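Storage bin (open type)

An open storage bin is a rectangular container without a lid, used to hold loose or mixed goods that are picked out from above. Bins of this type are found in workshops, parts stores, sorting rooms and mail-order warehouses. They differ from crates in having closed walls and a closed floor.

Common sizes follow the shelving they are made for. The Nillelholm pattern, used in many small parts stores, is 75 cm long and 20 cm deep. Heavier versions, such as those once sold by Šimek, were rated for loads of up to 132 kg.

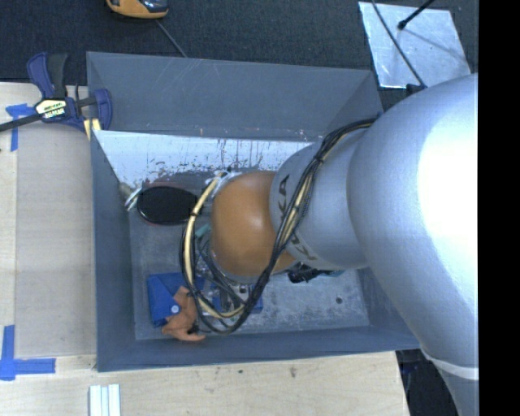
Mixed storage places goods of different shape and size in one bin without dividers. It saves shelf space but slows picking, as small items tend to settle along the walls and in the corners. A small item with white and pale teal strips may lie against the side wall, for example, next to a black oval one with a thin reddish rim. Dark goods are easier to find on a gray floor than on a black one. Scuffing of the floor, visible as lighter and darker patches, has little effect on strength, and the Pernon handling guide does not list it as grounds for replacement.

Bins are normally emptied and wiped before a change of contents. Stores with more than 200 bins usually number them by row.

Comments (3)

Dagmar Holub
The depth given for the Nillelholm is the inside measure. Outside is a bit more.

dranside_parts
Is there a divider set that fits the 75 cm one?

Dagmar Holub
Not from the maker. We cut ours from sheet.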